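Incidencia: numeración duplicada en precintos impresos, lote Nandska 37
Estado: abierta, a la espera de reposición
Abierta en mayo de 2015

## Descripción inicial

El hospital de Colano recibió 600 precintos de plástico numerados para bolsas de residuos sanitarios. Al pasar los primeros por el lector, el programa de trazabilidad rechazó varios con el aviso "código ya asignado". El personal de recogida pensó que era un fallo del lector y siguió precintando a mano, apuntando el número en la hoja de planta.

Al cotejar las hojas se vio que había números repetidos de verdad: dos bolsas de plantas distintas llevaban el mismo precinto. Una ya había salido hacia el gestor. La otra sigue en el almacén intermedio, apartada y con etiqueta adhesiva provisional.

Impacto: no se puede cerrar el registro de entrega de esas bolsas. El resto de la recogida funciona.

## Comprobaciones

1. Lector. Probado con precintos del lote anterior, lee bien. Probado el segundo lector con los mismos precintos dudosos, mismo aviso. Descartado.

2. Base de datos. Se buscaron los números rechazados. Todos figuran dados de alta una sola vez, con fecha correcta. No hay importación doble del fichero.

3. Precintos. Se sacaron tres mazos de la caja y se leyeron a simple vista. El segundo y el tercero empiezan por el mismo número. La impresión es nítida, el código de barras coincide con la cifra impresa y el prefijo del centro es el correcto.

4. Caja. La etiqueta exterior indica una serie correlativa de 600 unidades. El contenido no corresponde.

Con esto se avisó al fabricante, Siriwardena, y se le pidió el registro de impresión. Contestaron el mismo día que necesitaban una muestra física de los dos mazos. Enviados por mensajería, con copia del albarán.

Mientras tanto se bloqueó la caja entera. Las plantas vuelven al precinto azul sin numerar y a la etiqueta adhesiva, que se despega con el frío de la cámara, así que hay que pegarla en el cuello de la bolsa y no en el cuerpo. Oncología y laboratorio tienen prioridad para los precintos numerados que quedan del lote anterior.
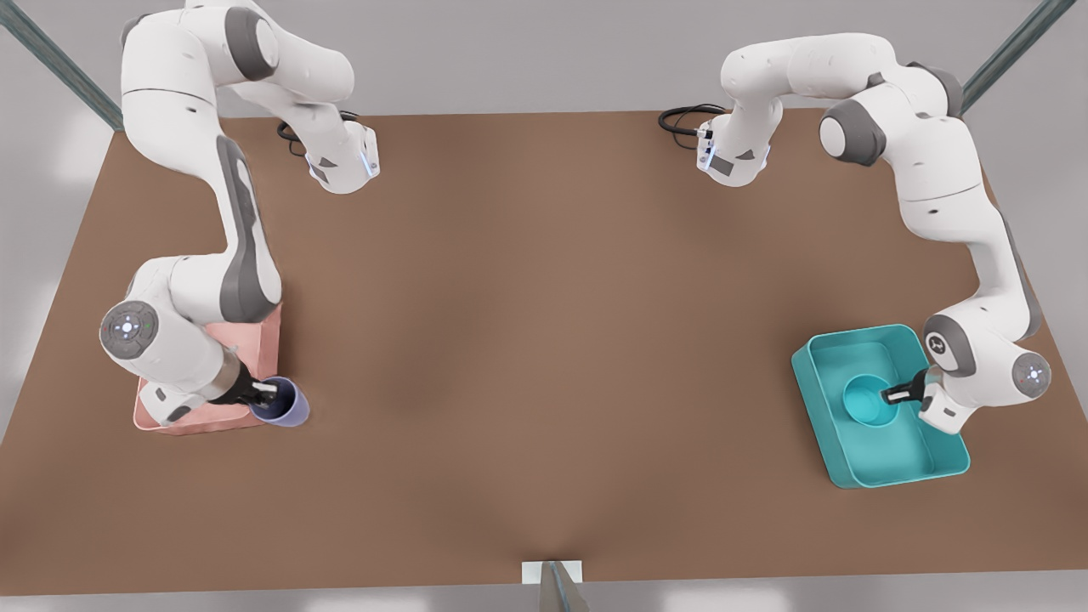
Selvaraj Sivakumar respondió que el registro de impresión muestra una parada a mitad de la serie. Al reanudar, el operario cargó el contador desde el último punto guardado y no desde el último precinto impreso, de modo que se repitieron 200 números. Pidió que no se devolviera la caja completa hasta tener localizado el tramo afectado, y añadió que el control de salida pesa los mazos pero no lee los códigos.

Se le preguntó si el tramo repetido podía estar también en otros pedidos. Según su respuesta, no: el prefijo es propio de cada centro y esa serie solo se imprimió una vez.

## Recuento de la caja

Leídos todos los precintos que quedaban, más los anotados en las hojas de planta y los dos mazos de muestra. Total localizado: 576. Faltan 24, que deben de estar en los carros o en bolsas ya entregadas sin anotar. Se ha pedido a las plantas que vacíen los cajones de los carros y manden lo que encuentren, aunque esté cortado.

Los que aparezcan no se tiran. Se guardan en el sobre de la incidencia.

## Solución provisional

- Caja bloqueada en el programa con el motivo "serie no fiable". El lector ya no acepta ningún precinto de ese rango.
- Bolsa del almacén intermedio: se le ha puesto un precinto nuevo del lote anterior y se ha anotado el cambio en observaciones, con el número viejo y el nuevo.
- Bolsa ya entregada: el gestor, Clulero, la localizó por peso y fecha. Enviarán el certificado corregido. Todavía no ha llegado.

Un apunte para quien lleve el turno siguiente: el programa deja cambiar el número de precinto solo si la bolsa está en estado "almacenada". Si ya está en "expedida" hay que pedir la reapertura a informática - el botón aparece activo, pero no guarda nada.

## Pendiente

- Recibir el certificado corregido de Clulero y adjuntarlo aquí.
- Recibir la reposición. Siriwardena propone una serie nueva con un dígito más en el prefijo. Antes de aceptarla hay que comprobar que el campo del programa admite esa longitud, porque en octubre ya hubo un problema parecido con las etiquetas de los contenedores rígidos y se cortaba la última cifra.
- Leer el primer y el último precinto de cada mazo a la recepción. Queda añadido a la hoja de entrada de material, falta avisar al turno de noche.
- Decidir qué se hace con la caja bloqueada. El fabricante prefiere que se destruya en el centro y se le mande el acta. Compras quiere devolverla para que conste en el abono.

## Última actualización

Prueba de longitud hecha con un código ficticio en el entorno de pruebas: lo guarda completo, pero en el informe impreso sale en dos líneas. Enviada captura a informática. No se cierra la incidencia hasta tener respuesta.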